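Mathis Brunet
19/02/2021

I will write a few posts about learning vocabulary, because several people asked me how I did it with Turkish. I am not a teacher. I only tried many methods and most of them failed.

My first mistake was the long lists. I bought a Chauvin notebook and wrote 1000 words in it, in two columns. It looked very serious. After a month I could remember the page where a word was written, but the word itself did not come.

Now I take 14 new words a week and no more. It sounds slow. But I still have these words in July, and the long list I lost before the ink was dry.

Every word must go into a sentence about my own life. "Ulus" I learned from a bus sign in Ankara, and I still see the bus when I say it.

I review in the morning, eight minutes, before coffee. In the evening I tried also, but my head is full by then and I get angry with the cards.

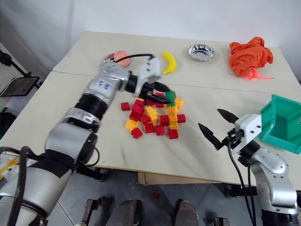 Albane Picard replied that eight minutes would never be enough for her, and that she needs to write each word by hand or it disappears by lunch.

I believe her. For me the hand is slow, and I start to think about my bad handwriting. But I do write the verbs - the endings stay better this way.

About apps: I used Gamska for one winter. The sound is good and the voices speak at normal speed. What I did not like is that it gives you points for easy words, so I was choosing easy words.

Grammar I leave for later. First I want to understand what the woman at the bakery asks me. Then I look in the book to see why she said it like this.

Yannick Huet asks if it is possible with two languages at the same time. I tried, Turkish and Portuguese. I mixed the numbers and once I thanked a taxi driver in the wrong one. He was very polite.

If you stop for some weeks, please don't start again from page one. Take the last sentences you wrote and read them aloud. Half of them will still be there.

Tomorrow I post my list of kitchen verbs, Perrine Mallet has asked for it twice already.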